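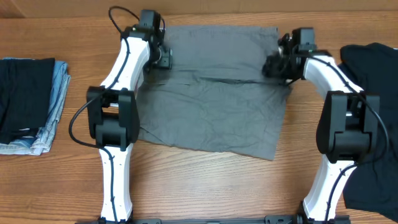 A gray cloth laid flat on a wooden tabletop, with clothing at either side.

Guides > Household > Clothing Care > Removing Oil and Grease Stains

How to Remove Cooking Oil and Grease from Cotton Clothing

August 13, 2019
By Aishwarya Iyer, Admasu Household Education Office

Cooking oil, butter and salad dressing are among the most common causes of staining on everyday cotton garments. Unlike juice or coffee, oil does not mix with water, and an ordinary wash will often leave a dark patch that becomes visible only after the garment has dried. The method set out below is the one taught in the Admasu clothing care course. It requires no special products and is suitable for most washable cotton, including shirts, trousers, aprons and table linen.

Before you begin

Read the care label. Garments marked "dry clean only" should be taken to a cleaner, and the location of the stain should be pointed out at the counter. Silk, wool and leather trim are outside the scope of this guide.

Do not apply hot water to the stain at this stage, and do not place the garment in a dryer until the stain is gone. Heat can fix the oil in the fibers and make later treatment much more difficult.

Materials

Plain white paper towels or a clean white cloth
Baking soda or cornstarch
Liquid dish soap, clear or lightly colored
A soft toothbrush
A piece of clean cardboard
Laundry detergent

Step 1. Blot the excess oil

Place the garment on a firm, washable surface. Press a paper towel onto the stain and lift it straight up. Repeat with a clean section of towel until no more oil transfers. Rubbing should be avoided, as it spreads the oil and can roughen the surface of the fabric.

Step 2. Protect the layers beneath

Slide the cardboard inside the garment, directly behind the stain, so that oil does not pass through to the other side. Pockets require particular care. A pocket lining is usually thinner than the outer fabric and may absorb oil that has soaked through from the front. Check the lining on both sides and treat it separately if it is marked.
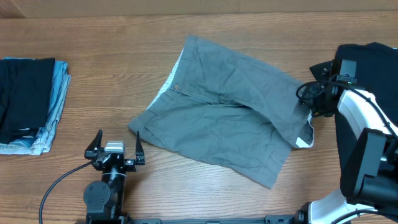 Smooth the area to be treated with the palm of the hand. It is not necessary to press the garment with an iron, and doing so would introduce the heat that this method is intended to avoid. Creases away from the stain may be left as they are.

Step 3. Apply the powder

Cover the stain with baking soda or cornstarch to the thickness of a coin. Leave it undisturbed for 15 minutes. The powder will draw up part of the remaining oil and may begin to clump. Brush it off into a sink or trash can. For a heavy stain, apply a second layer and wait again.

Step 4. Work in the dish soap

Place a few drops of dish soap on the stain. Using the toothbrush, work the soap in with small circles, starting at the outer edge and moving toward the center. Turn the garment inside out and repeat from the back. Allow the soap to stand for 11 minutes – a little longer will do no harm, provided the soap does not dry out.

On dark or brightly colored cotton, first test the soap on an inside seam. If color comes away on a white cloth, stop and consult a professional cleaner.

Step 5. Rinse and wash

Rinse from the back of the fabric under lukewarm running water until the suds are gone. Wash the garment with detergent at the warmest temperature permitted by the label. Heavily soiled kitchen aprons should be washed apart from other clothing.

Step 6. Air dry and inspect

Hang the garment to dry in a shaded place. Once it is fully dry, examine the area in daylight. If a shadow remains, return to Step 3. Two or three rounds may be needed for an old stain – those left in a closet over the winter are the most stubborn. The dryer may be used again only when no trace can be seen.

Questions regarding this guide may be directed to the Household Education Office. The companion sheet on wax and candle drips was revised in July.

Comments

Ebuka Uzor
Cornstarch worked on my work pants, but I had to do it twice. The stain was from a bicycle chain, so maybe that counts as a different kind of grease?

Pongsak Panyasiri
Does this apply to a cotton and polyester blend? The label on mine says 40 degrees only.

Aishwarya Iyer
Mr. Panyasiri, yes. Follow the same steps and keep to the temperature on your label. Blends tend to hold oil more firmly, so please allow for a second round.

Rattana Kamolrat
I put mine in the dryer before reading this. Step 4 three times and it is lighter now but still there. Will try again this weekend.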